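Sorting a snack drawer without buying anything

Most drawer advice starts with a shopping list. I don't trust it. Empty the drawer onto a mat first and look at what you own. Mine had crisps, small packets and a tape measure, so it was hardly a snack drawer.
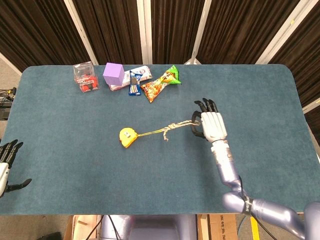

Do you need dividers?
Try a week without them. I paid for 15 once and used two.

Put anything in a bag at the back, lying down, and small packets in front where they won't get crushed. Clear boxes are fine for little things, though I doubt they keep anyone tidy. String and tools go elsewhere. Greer Nisbet swears by labels; by Saturday mine were all wrong. Measure the drawer before you buy a box. Mine is 47 cm wide inside.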